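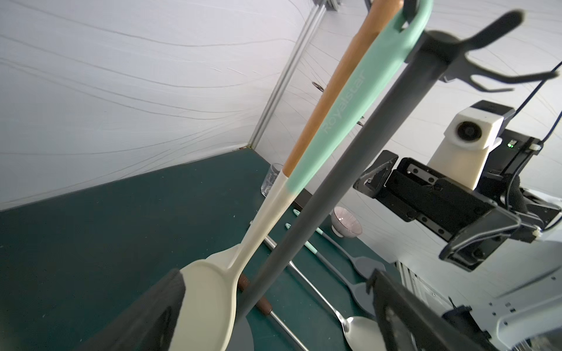

Nuria Manzano had been told the cell would look after itself, and she had driven 25 miles to look after it.

"It misses the hook," said Trinidad Bravo. "Only with the green one."

"Since when?"

"Since the update from Kesow. They say it's the rack."

Of course they did. Last May it had been the tablecloth, and the cell had never owned a tablecloth. Nuria put her bag down and read the log. 700 tries overnight, every one of them marked good, and half the utensils lying on the table.

"Who marks them?"

"It does."

She stopped the arms and waited for them to settle. Then she took hold of the left gripper and wiggled one finger. It gave, a hair's width, with a small click. She wiggled the other. Nothing.

"Has anyone touched these screws?"

"The manual says they're good for the life of the machine."

"Whose life?"

Trinidad went to find the hex keys. There were 2 in the drawer and neither fitted, so Nuria used her own. She took the finger off, wiped the seat with her sleeve, put it back and tightened it until her wrist complained. After that she ran the zeroing, which the Ultard people called automatic and which meant pressing the same button until the numbers stopped arguing.

"Will that do it?" Trinidad asked.

"It'll say so."

She pulled up a stool, set the arm going at its slowest, and watched it reach for the rack.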